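Working Rules for a Two-Armed Bench: Project Report, Part 2

3. Why we wrote rules at all

The Alside lab already had a safety sheet. It covered fire exits, hair and sandwiches, and had nothing to say on what two arms should do when both have hold of the same carrier bag. Jianguo Bai and I were given until August to fill the gap.

Our first draft had 24 rules. Our supervisor read 2 of them and asked which we had kept ourselves. The surviving draft is shorter.
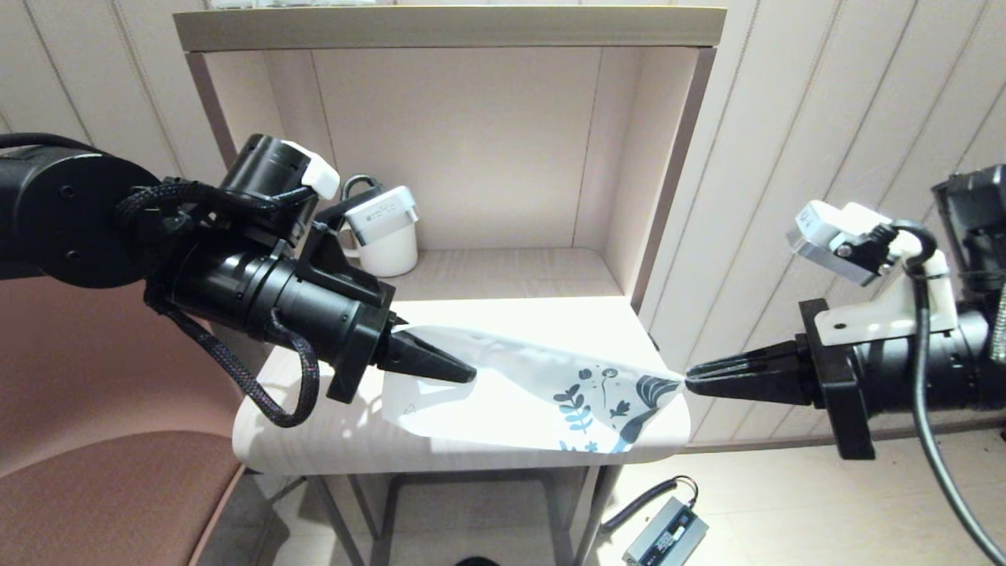
Rule one: when both grippers share a soft object, neither arm moves away from the other faster than 300 mm per second in testing, and the operator keeps a hand near the stop. Jianguo wanted 200. We argued through most of a lunch and wrote down 300, with his objection in the appendix.

Rule two deals with cables. Anything on the floor within reach of an arm is to be taped down or moved before power-up. We both signed this one. Our compliance has been what the Dernent handbook would call "developing".

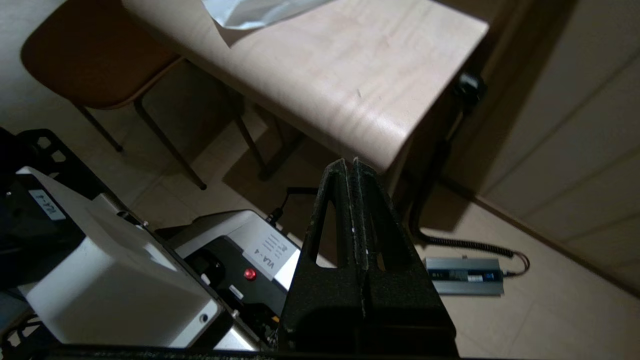 Rule three is labelling. Every unit gets a printed label that matches the log, and a label that has fallen off counts as a fault. Grovel, our logging script, refuses to start without a unit name, though it will accept "asdf".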